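Progress report, Mosholm youth basketball program
4/14/19
To: Kumsa Fund, grants office
From: Getachew Feyisa, program lead

The winter season is over and the spring one is three weeks in. We have 40 players signed up, split between the under-13 and under-16 groups, and both groups now train twice a week. Attendance was poor in the first month, mostly among the older players, and picked up once we moved their session an hour later.

## Games

The under-16 team finished second in the district league. They lost the last game to Grarkik by 2 points after leading at the half. The under-13s don't keep a table at their age, but they played every date on the schedule and had enough players each time.
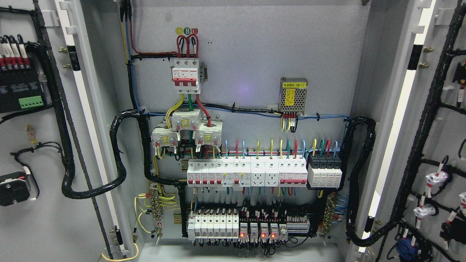

Pokitz has asked to join the spring round. I said yes, on the condition that they bring their own scorer. Their gym has no shot clock, so the away game there will be played without one.

## Coaching

We had planned for three assistant coaches and have two. The third took a job out of town before the season started. I've covered her sessions myself – this works for now but leaves me no time to visit the schools, and I'm behind on that part of the plan. Two of the older players have started helping with the under-13 warm-ups.
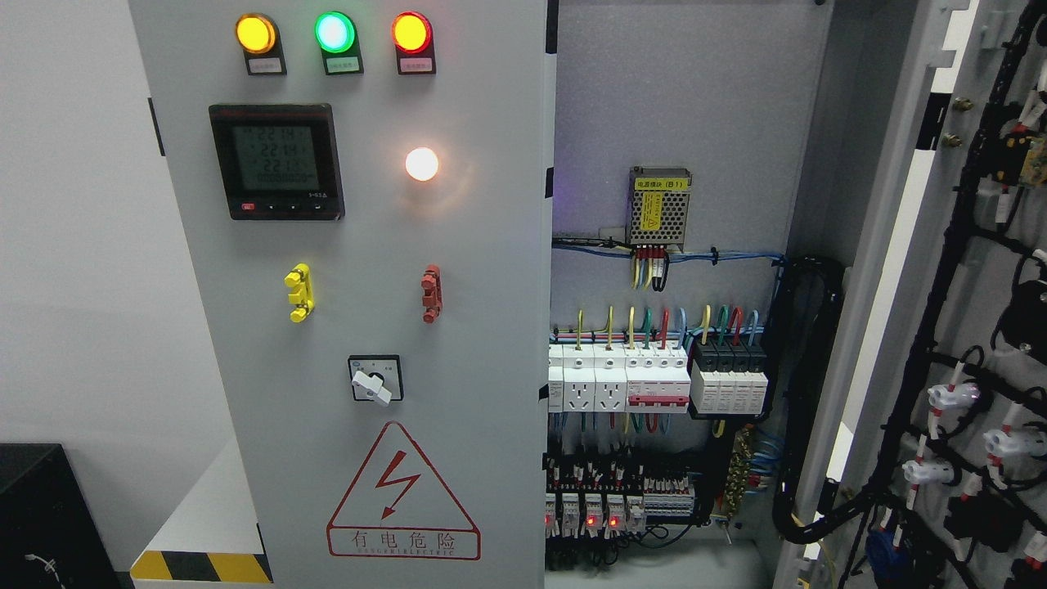 Both assistants finished the first aid course. The refereeing course was full and they're on the list for the next one.

## Money

- Uniforms: paid in full, delivered except for the small sizes
- Balls and nets: $830, slightly under budget
- Gym rent: paid through June
- Travel: almost used up, with the Grarkik trip still to be billed

I'd like to move what is left from the third coach's pay into travel. Please let me know if that needs a separate form. 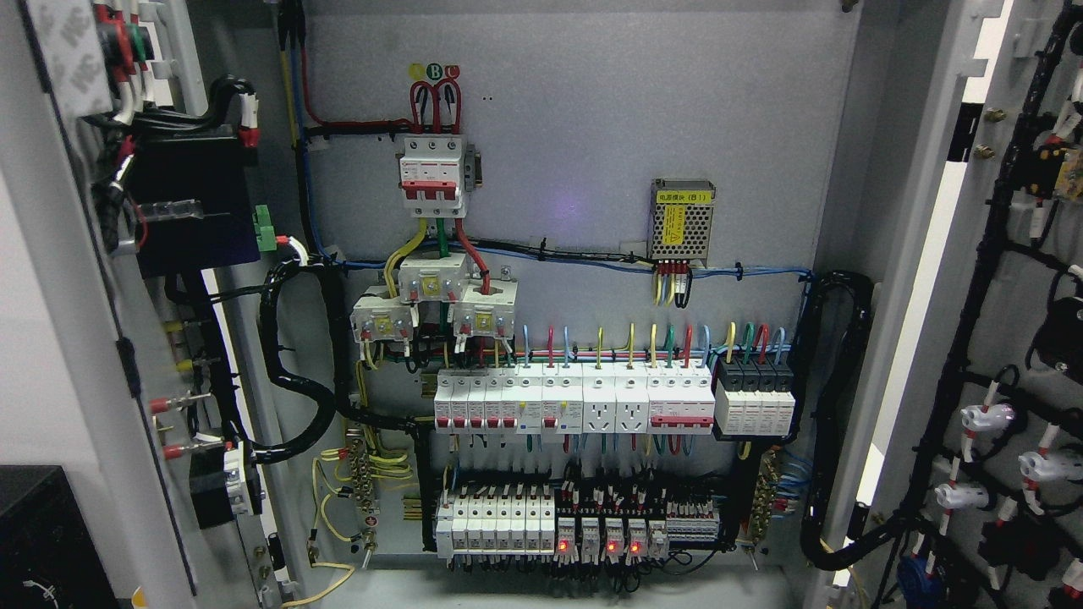

## Next period

School visits come first, starting with the two on the east side. Summer camp sign-up opens as soon as the gym confirms its hours. I still need a decision on whether the camp can take players from outside Mosholm – Pokitz parents have been asking.

The attendance sheets will follow by mail.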